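The Afterlife of Small Round Parts

Every household has a drawer, tin or sagging cardboard box devoted to metal objects that are too good to throw away and too mysterious to use. Mine is a cookie tin. It has survived 4 moves and outlasted two of the appliances that presumably supplied it.

Nadhirah Wibisono has made something close to a profession of other people's tins. At her repair evenings in Mangundap, visitors empty their hoards onto a table and she tries to return each piece to a useful life. She has a soft spot for anything round.

"People keep discs," she told me. "They'll throw out a whole fan and keep the disc."

She may have a point. A gray metal plate with a raised ring on its face has an air of importance that a bent bracket will never manage. It could be a flange. It could be a mounting disc. It could, in my house, be a coaster by Friday.

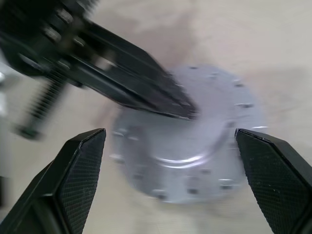

Clear the Table First

Wibisono's method begins with a large, pale surface and very little on it. Dark wood swallows screws, she says, and a patterned tablecloth is "a place where washers go to retire." Beige is dull enough to make even a small silver part look like an event.

I tried this at home and spent 77 minutes clearing the table, mostly by moving things to a chair. The sorting took 9.

Shape comes before purpose. Rings go with rings, plates with plates, and anything with spokes gets a spot of its own, since spokes suggest that somebody once cared about the weight. 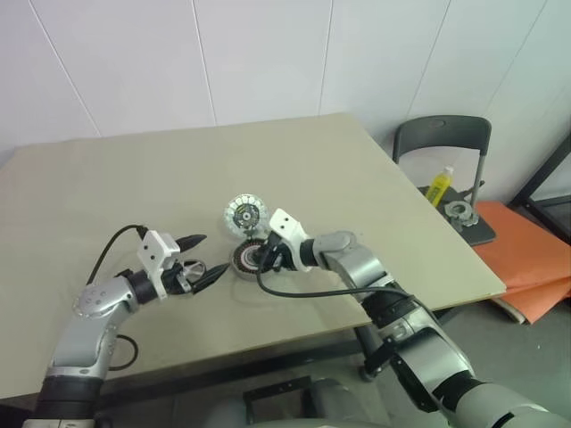 Only then are you allowed to guess what a part was for, and guessing is where families fall out. Ikhsan Khoo brought in a rimmed piece he was certain belonged to a juicer. His aunt, Izzati Lubis, was equally certain it came off a sewing machine. They discussed it through two pots of tea and took it home again, unassigned, in a sock.

Wibisono's rule is that a part gets a label and a year. If no machine has claimed it by the following November, it goes for scrap. I asked whether she follows this herself. She put the lid back on her own tin and offered me more tea.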